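Keeping Snakes Out of the House

Every spring the hardware store in Utumness stacks the Bekinov repellent granules by the register, and every spring I hear they work. I put down 2 bags along the back wall and found a shed skin on top of them. Save your money and fix the gap under the door. A brush strip that touches the sill all the way across costs less.
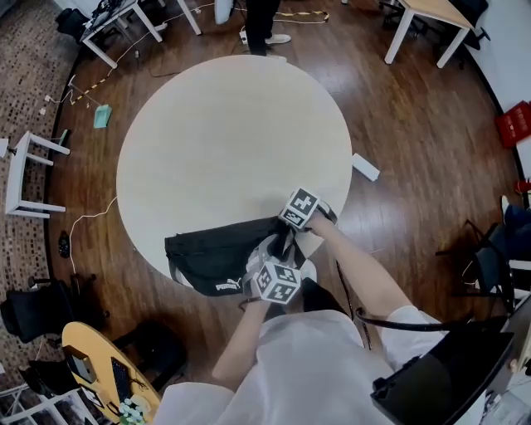

Mothballs are the other favorite, and I don't believe in those either. Mow short, move the woodpile away from the wall, and deal with the mice. Then look at what you leave on the floor by an open door. A waist bag like the black Puma one on the round white table is better off up there, zipped. Shoes go on a shelf.

If one does get in, shut the inside doors, keep the dog away and call a snake catcher. Leave the broom alone.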